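21 May 2024
By Mariann Szűcs
5 min read

Part 2: Moving your stuff over and getting the battery under control

If you followed Part 1, your Teneo is switched on, it has a SIM in it and you've picked a language. Now comes the bit I always put off with a new phone. I've done this setup twice (I wiped mine after the first update, long story), and the second go was a lot quicker, so these steps are in the order I wish I'd used the first time.

Before you start, charge the Teneo to at least 57 percent. Weird number, I know, but the transfer tool refuses to open below that and just shows you a gray button.

1. On the old phone, install Vinavier and sign in. It's the Teneo's own transfer app and it's free.

2. On the Teneo, go to Settings > System > Bring my things. Tap "Show code" and scan it with the old phone.

3. Choose what to copy. I took contacts, messages and photos and left the apps behind. You can come back for those later.

4. Put both phones on the same Wi-Fi and leave the screens on. Mine had 3,000 photos to get through and I went and made dinner.

5. When you see "All set," restart the Teneo. Don't skip this! My contacts were all there but showed up without names until I restarted.

Note: two-factor apps don't come across. Move those one at a time, and keep the old phone until every login works.

CAUTION: Don't reset the old phone from inside Vinavier. There's a big friendly button for it on the last page and it doesn't ask twice.

The home screen

The Teneo ships with a launcher called Skindex. I like it now, but the defaults are a mess.

6. Long-press any empty spot, tap Layout, and turn off "Suggested row." You get a whole line of icons back.

7. Under Gestures, set swipe down to Notifications. It comes set to Search, and I opened Search every single time for a week.

8. If text looks tiny, go to Display > Text and try the second notch from the right.

Battery

9. Open Settings > Battery > Background and look at the list. I had 167 entries in there, system bits included. Leave anything with a little gear next to it alone.

10. Set the apps you hardly use to "Sleep." Keep your messaging app and alarm clock on "Free" or they'll show up late.

11. Turn on "Stop at 82" if you charge overnight. The phone quits charging at 82 percent, and you can override it for one night from the pull-down menu. 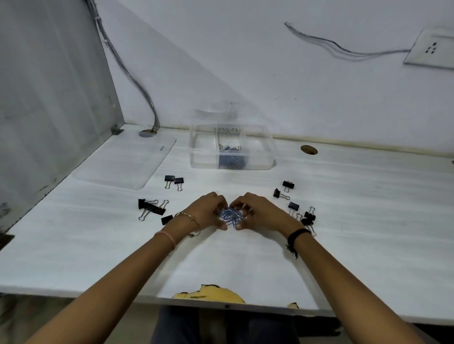
Ritchie wrote in after Part 1 to say that step 11 made his alarm go quiet on the first night, and that the fix was to open the clock app once after turning the charge limit on. I tried it both ways and couldn't get mine to fail, but it takes two seconds, so open the clock anyway.

Note: the battery estimate is nonsense for the first few days. Mine promised me four days on the Monday and one and a half by bedtime. Give it a week before you start changing more settings.

12. Last one for this part: go to System > Backup and set it to run on Wi-Fi only.

Part 3 is the camera settings, and also how to kill that shutter sound.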